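March
By Niamh Conneely
Filed under: Short Fiction / Machines

Acceptance Test

The Kedero kitchen package was sold as a service. The customer paid 900 a month and received an arm, a hand, a license for 78 household tasks, and a technician when any of them stopped working. Rajitha Cassim was the technician. Her visit to Litau was listed as a two-hour acceptance test, and she had been on site since breakfast.

Task 31 was toast. The contract defined it in one paragraph: approach the appliance, locate the control, set the browning level, load, lower, wait, unload to tray. The customer's representative, Chaminda Majumder, had printed the paragraph and underlined "locate the control."

"On the old toaster it found it every time," he said.

"The old toaster had a lever on the front."

"The brochure doesn't mention levers."

She checked the brochure. It said "most two-slot models." She wrote the phrase down, with the page number, and started another run.
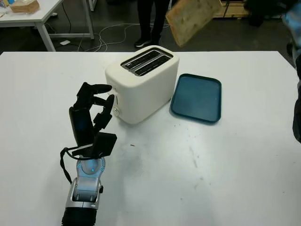 The log gave the position error at the fingertip as 2 millimeters, within tolerance. The grip force limit was at the factory setting. The confidence score for the control was low, and the software did what it was designed to do with a low score, which was to hold position and ask. The question appeared on her laptop: CONFIRM TARGET? She had thirty seconds to answer before the arm withdrew.

"What happens if you say yes?" Majumder asked.

"It proceeds, and the run is recorded as assisted."

"And assisted is a pass?"

"Assisted is assisted."

He thought about that. His previous supplier, Curkex, had counted assisted runs as passes, and he had signed for them, and afterward he had employed a man named Wichai Klinhom to stand next to the machine and say yes. Klinhom had been good at it. He had left in the winter for a job with more variety.

Eleven seconds remained. Cassim kept her hands off the keyboard. The timer ran out, the arm withdrew, and the log closed the run as incomplete.

"You could have passed it," Majumder said.

"Yes."

He took the sheet from her, read the line twice, and initialed it. Then he asked what time the next run was.

"Now," she said, and reset the counter.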